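Gripper drops clear-wrapped items partway to the bin, arm doesn't stop

Posted in: Arms and Grippers > Faults and Safety
Tags: gripper, dropped parts, two-arm cell, film packaging

Starent

We have a two-arm tabletop setup that sorts small wrapped goods into plastic baskets. It has been fine with boxes and bottles. In February we switched to a mix with a lot of thin clear film on it, and since then the left arm loses items on the way to the basket.

The pick looks normal. The fingers close, the arm lifts, and somewhere between the table and the yellow basket the item slides out. Over one afternoon I logged 40 picks with the left arm and 33 of them made it. The rest ended up on the table or, in 2 cases, under the path of the right arm.

The second part worries me more. When an item drops, the left arm carries on with nothing in its fingers, opens over the basket and reports a good place. The right arm then comes down into an area where there is now something lying that the software doesn't know about. Yesterday it pushed a tube along the table with its fingertips and neither arm faulted. I hit the stop myself.

Things I have tried:

Raised the grip force one step. Fewer drops, but it crushed a tube.
Wiped the fingers with alcohol. Good for an hour or so.
Slowed the lift. No change I could see.

The grippers are the wedge type with smooth pads. Controller is on default limits apart from the speed. What should I look at first, the pads or the settings? And how do I get it to notice that it has dropped something?

Photo at the bottom.

Omano

Two separate problems, so take them one at a time. Do the second one first.

Not noticing the drop: most grippers report finger position, and you should be reading it after the lift and again just before the release. If the fingers have closed further than they were at the pick, the item is gone. Store the width when the grip settles, compare it at both points, and if the difference is over your limit, stop both arms. Both, because the other one is working from an old picture of the table. Make it take a fresh image before either arm moves again.

With film this check can miss. If you have only pinched the loose edge of the wrapper, the fingers are nearly closed to begin with and the width hardly changes when it slips. Set a minimum width for a valid pick and reject anything under it. You will reject some good picks and lose some time. That is fine.

Now the slipping. Smooth pads on film are poor. Try soft silicone pads with a fine rib, and put the force back where it was. Then look at where the grasp point lands. My guess is that yours is going for the edge of the package, where there's only wrapper. The contents stay behind or swing, and the film peels out of the fingers. Move the grasp toward the middle of the item and go a few millimeters deeper, if you have clearance to the table.

Also check the collision limits on the right arm. Default limits on a small arm can be too high to trip on something as light as a tube, so don't count on them to catch this. Until the drop check is working I would run one arm at a time, with the other parked well clear and someone at the stop button.

Van Damme

Had this. Double-sided tape on the fingers worked for us. You have to change it a lot.

Jornix

I wouldn't use tape. It leaves glue on the wrappers, and ours started holding on to things over the basket and dropping them on the way back, so you get the same fault in the other direction.

Agree with the width check. One thing to add: shiny wrapping upsets depth cameras. If you're using one, save the depth image for each failed pick and look at it. On ours there were holes wherever the light hit the folds, and the grasp point was being placed on the rim of the hole. We turned off the strip light over the table and put up a diffuser. With the same pads and the same force we went from losing several in a run to 33 in a row without a drop, then stopped counting.

Do the pads as well, though. They're cheap. 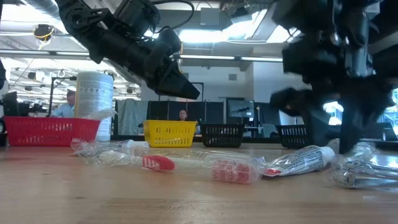

Left arm over the yellow basket, right arm coming down, wrapped items on the table.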